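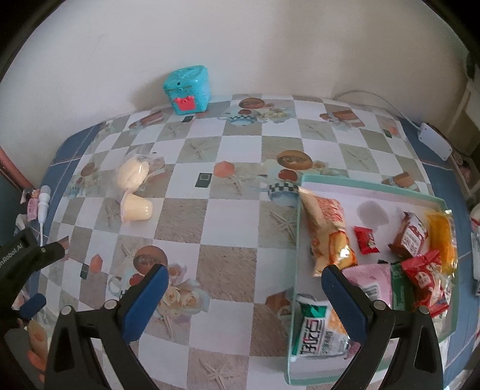 Snacks in a clear tray with a pale green rim. Two fingers with blue pads are at the front.

Can a Robot Clear the Table Yet?

Household chores look simple because people learn them early. A child of 5 can pick up a bag of crackers and drop it in a tray without thinking about it. For a machine, the same chore is made of many smaller problems. Some have been solved. Others have not.

Step 1: Finding the thing

A robot sees with cameras. A computer program then decides which parts of the camera picture belong to an object and which belong to the table. Plain tables make this easier. A patterned tablecloth makes it harder. A starfish printed on cloth and a starfish made of plastic can look almost the same to a camera from directly above. If the program makes a mistake, the robot tries to pick up a drawing.

Clear plastic is also difficult. Light passes through it and bounces off it, so the edge of a clear wrapper may be hard to find.

Step 2: Holding the thing

Many robots do not have hands like yours. They have a gripper, a tool with fingers that open and close. Two fingers are common. Soft pads on the fingers add friction, the force that stops things from sliding.

Snack packages do not all behave the same way:
A hard candy can take a firm squeeze.
A bag of crackers has air inside and changes shape when pressed.
A soft cake can be crushed inside its wrapper.
A pudding cup lying on its side can roll.

A person adjusts the squeeze by touch. A robot needs sensors, or many practice examples, to do the same.

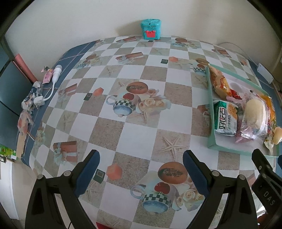 The tablecloth is printed with melons, cups, roses and starfish. The packaged snacks are in the tray on the right.

Step 3: Putting it down

The robot must also choose a place to let go. In an empty tray, almost any spot will do. As the tray fills, packages overlap, and the next one may slide off the pile.

Is it easier in a store?

Sometimes. Imagine a shelf with 50 boxes, all the same size and all facing forward. Once a robot can lift one, it can probably lift the rest. Homes have more variety. Cables, curtains and wrappers end up near the work, and things are rarely left in the same place twice.

So, can machines do chores?

A robot vacuum can clean many floors. A dishwasher can wash plates, but a person usually loads it. Some robots can sort small objects on a table, slowly and with errors. General tidying, in any room with any objects, is not yet a dependable skill.

Words to know

Gripper: the part of a robot that holds things.
Friction: a force that resists sliding.
Sensor: a part that measures something, such as light or pressure.

Zelirier Science Pages for Young Readers
Updated 13 February 2025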